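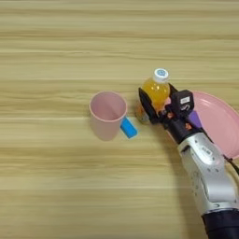 Ilmar Tederoo

Afternoon snack

The afternoon snack is a small meal taken between the midday meal and the evening meal. It is known in many countries, under many names, and is most common in places where the evening meal is eaten late. In France it is called goûter, in Spain and much of Latin America merienda, in Italy merenda, in Poland podwieczorek. In Britain the word tea can mean a small meal of this kind, but in parts of the country it is also the name of the main evening meal, which often confuses visitors.

Name

The names fall into several groups. Some come from the hour of the day, such as the Polish word, which contains the word for evening. Some come from what is drunk, as with the English tea or the German Kaffee und Kuchen. The Spanish and Italian words go back to a Latin word, merenda. In the dialect of the Nimance valley the usual word means simply "the small bread", also when no bread is served.

History

For farm workers a meal in the afternoon was a necessity. The day in the fields was long, and food was carried out to the people so that they did not lose time with walking home. It was usually bread with something fat or salty, and a drink from a jug which went from hand to hand. In towns the custom had another form. Families with money received guests in the afternoon, and the food became lighter and sweeter as coffee, tea and chocolate became easier to buy.

In Nimance the oldest written trace is a list of duties from the year 1151, kept in the parish of Vundedach. The owner of the land there had to give his mowers a loaf and a piece of cheese "when the shadow reaches the second wall". Where this wall stood is not known. The village lies at 1000 metres, and the hay season is short, so the mowers worked until it was dark. The same duty is repeated in later lists, with beer added and the cheese left out.

With factories the fixed pause came. The Zandix spinning mill, which was built beside the river Żak and had 400 workers in its best years, rang a bell at 4 o'clock. After the mill closed, the shops in the lower village still kept a short break at this hour, and the bakery took its second batch of rolls from the oven just before.

Food

What is eaten depends on what the house has. Common are bread with butter, jam or chocolate, plain cake, biscuits, fruit and yoghurt. In Spain bread with chocolate or with ham is a usual choice for children. In Portugal a toasted sandwich is often ordered in the café. In Vundedach the traditional piece is a flat roll with caraway, cut open and spread with sour cream. It is eaten cold. Older cookery books also give a toasted form, in which the roll is turned upside down on the stove.

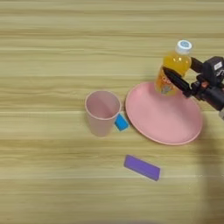 The toasted form was for Sundays only, a reader from the upper village wrote to us, and in her family the caraway was picked out for the small children and given to the hens. Other readers remember the toasted roll as food for weekdays, made from what was left of yesterday's bread. Probably both are correct, as the two halves of the village had separate ovens and did not have much contact in winter.

Sweet food is now more common than salty. The plum cake which is sold today as a speciality of Nimance is fairly young – it is missing from the household books of the mill families, where one finds mostly bread, dripping, radishes and apples.

Drinks

In the farming period the usual drinks were water, thin beer, sour milk and, in autumn, the first pressed apple juice. Coffee came to the valley late and was for a long time mixed with roasted barley. Children were given milk or barley coffee without real coffee in it. Juice was a thing of the season, because it did not keep, until bottling and heating made it possible to have it in the whole year. Orange juice was seen as a drink for the sick and for holidays, a rank it has lost completely. Today a plastic bottle with a white screw cap and a pink plastic cup next to it are ordinary things on a table.

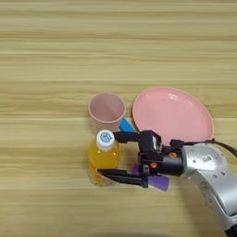

Customs around the snack are less strict than those of the main meals. In many families there is no fixed place at the table, and it is accepted to eat standing, or to take the food outside. The dishes are simple too, and the good service stays in the cupboard. An open cup of plastic, a little narrower at the base than at the mouth like the pale pink one here, does well enough for juice or milk. Guests who come without warning are offered the snack, while for the evening meal an invitation is expected. In Vundedach it was considered impolite to refuse the first roll and greedy to take the third.

Schools and kindergartens

Where children stay at school in the afternoon, the snack is a part of the day's plan. It may be brought from home or given by the school. Brought food has the advantage that the child knows it; common food is easier for the teachers, and there is less comparing. The school in the Żak valley changed from one to the other and back again, and now asks the families to send fruit only.

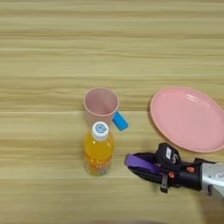 Last changed: 9/3/21

Health

Opinions on the afternoon snack differ. Small children cannot eat much at one time, and for them a meal between lunch and evening is generally seen as useful. For adults it depends on the rest of the day – on how late the evening meal is, and how heavy. Dentists usually advise against sweet drinks taken slowly over the whole afternoon, and recommend water between meals. Fruit juice contains a good deal of sugar, also when none was added to it.

See also

Second breakfast
Vesper (meal)
Caraway roll
Vundedach
Zandix spinning mill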